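Speaker notes, handheld gripper comparison, November

Slide 1. Start without the vendor video. Say that we tried two handheld gripper tools, the Fahmy and the Carura, and that I went in expecting to like one of them.

Slide 2. The number everybody quotes is 99 percent. Ask the room: 99 percent of what? Ilincombe counted any grasp that closed on something. We counted only grasps where the item ended up where we wanted it. Pause here, let Edin Hodžić object if he wants to, he usually does.

Slide 3. Camera view. Leave it up for 30 seconds and don't talk over it. Then ask who would train on it.

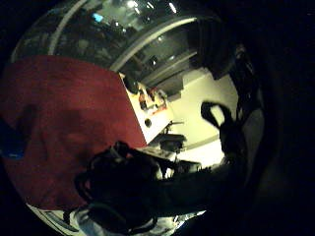 Wide lens on the handheld tool: red fabric at left, bright wall behind, dark shapes across the right third.

Slide 4. What bothers me about the lens. You get the ceiling lights for free, and you pay for them with small items that are hard to tell apart on the white surface. The sales pitch calls this "full context." I'd like to see one result that needed the ceiling.

Slide 5. Our numbers. 684 clips, 50 thrown out by hand before anyone trained anything. Admit that the throwing out was a judgment call and that I made most of the calls myself.

Slide 6. Firkance controller. Skip if short on time. It worked, the latency claim is still untested.

Questions. If someone asks which one to buy, say neither yet.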